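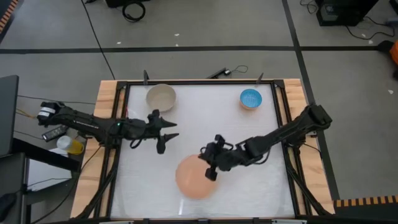 I restarted my Nirville town in February and I've had a few messages about how it's going, so this is the update. If you don't play, Nirville is a browser game where you build a river town, trade with neighbors and fill orders for the ferry. I had been playing the old town for years. It was at level 172 when I stopped.

The old town wasn't bad. It had every building you could get without paying, and a lot of the seasonal ones. But I laid it out back when the map was smaller, and each time they added land I just put new things at the edge. By the end my mill was on the west bank and my bakery was at the far east side, with one road between them. The carts took so long that I was losing ferry orders I had the goods for. Moving a building costs more the higher its level is, and I worked out that fixing the layout would take me longer than starting over.

So I started over. You are allowed one fresh town per account and the old one stays frozen, which made the choice easier. I can go back and look at it.

The first week

You start with a house, a dock and two fields. I had forgotten how slow the first levels are. The tutorial can't be skipped either, even if your account already has a town. You have to click on the well when it tells you to click on the well.

I did the following in the first few days and I would do it again:

Left a gap two squares wide along the river for the second road. In the old town I had houses there and never got rid of them.

Put the mill and the bakery next to each other, both close to the dock.

Didn't build the inn. It looks good but the guests only pay in tokens, and there is nothing to spend tokens on until much later.

Planted oats in both fields overnight and turnips in the daytime. Oats take eight hours. Turnips take twenty minutes and I can check on them at lunch.

By the end of the week the ferry was leaving full every time. That hadn't happened in the old town for as long as I can remember.

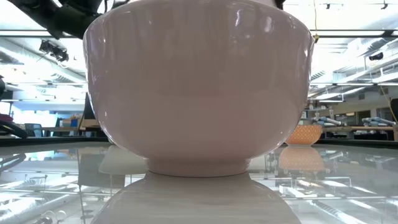
Do you keep your neighbors when you start a fresh town? You keep the ones who have logged in during the past month, and the rest drop off the list and have to be invited again.

I lost most of mine that way. I had a long list, but I don't think many of them had opened the game in a year. I came out of it with 5, and all of them send lumber when I ask. The long list never did much for me except make the gift screen slow to load.

Lumber is the thing you run out of. The bridge to the north field needs 219 of it, and the warehouse you have at that stage won't hold that much. You have to upgrade the warehouse first, and the upgrade also takes lumber. I spent most of two weeks on this. I didn't fill any order that asked for planks, and I sold off turnips to pay for the upgrade. If you are doing the same thing, don't start the schoolhouse until the bridge is done. I started it early and then it sat there half built with a scaffold on it while I waited.

I also used the Edby planner this time. Edby is a fan site with a grid where you can drag buildings around and it tells you how far each cart has to go. It is a little out of date and doesn't have the newest barns, so I used the old barn as a stand-in, the sizes being the same. I drew up my whole east bank there before I placed anything. It saved me from putting the dairy uphill. Carts go at half speed on a slope, and the game doesn't say so anywhere that I've found.

One warning about the planner. It saves to your browser and not to an account, so if you clear your history, your plan is gone. I lost one version that way. Now I write the positions down in a notebook.

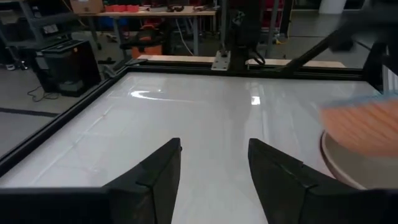
The Bratari land

Bratari is the new area on the far side of the mountains. It opened while I was still stuck on the bridge, so I got there later than most people. You need the bridge, a level two stable and a permit. The permit is 1399 coins. That sounds like a lot and early on it is, but I had it sooner than I expected from ferry orders alone.

There is a separate market over there with its own prices. Cheese sells for close to double what the ferry pays. Honey sells for less, so keep the honey at home. The trip takes three hours each way and the wagon only holds twelve crates, so I send it out before bed and unload it in the morning. If you send it at dinner it comes back in the middle of the night and waits at the gate doing nothing.

The land itself is mostly rock. You can clear it, but each rock takes a pickaxe, and you only find pickaxes in the quarry chests. I've cleared enough for a sheep pen and a well. I'm leaving the rest alone for now. A sheep pen in Bratari makes gray wool, and there are three quests that ask for it, so I'd put that first.

Peltonen is the company that makes the game, and they put out a patch last month that changed how the wagon is loaded. It used to take whatever was on top of the warehouse list. Now you can pick the crates yourself. The old way is still the default, so go into settings and change it or you'll send a wagon full of turnips over the mountains. I did that twice. 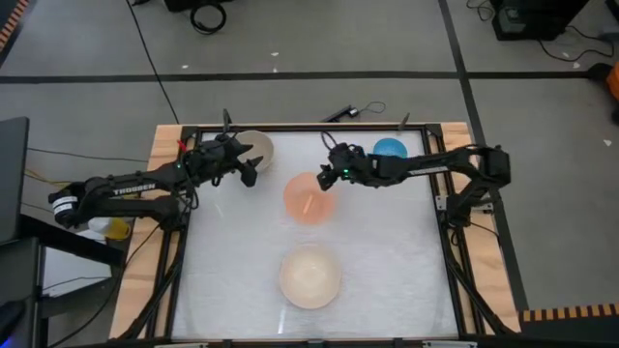

A reader wrote in to say that I was wrong to skip the inn, and that the tokens can be traded for pickaxes at the quarry once you have the Bratari permit. I checked and it's true. The trade is ten tokens for one pickaxe, and the inn makes a few tokens a day, so it isn't fast, but I've gone most of a week at a time without getting a pickaxe from a chest. I put up an inn the same evening. It went in the gap I was saving next to the chapel.

The same reader asked if I miss the old town. I looked in on it the other night. The trees still have the winter decorations from the last event I played, and the carts are stopped on the road where they were. I miss the orchard, which took forever to grow. I don't miss the road.

Next I want to get the second dock, which needs glass, and for glass I need the kiln. The kiln is sixteen squares and I only have one flat spot that size, where the turnips are. I'll probably move the turnips up by the school and see if the carts can handle it. If anyone has put their kiln on the Bratari side, leave a comment and tell me how the sand deliveries work. I haven't found anything on Edby about it.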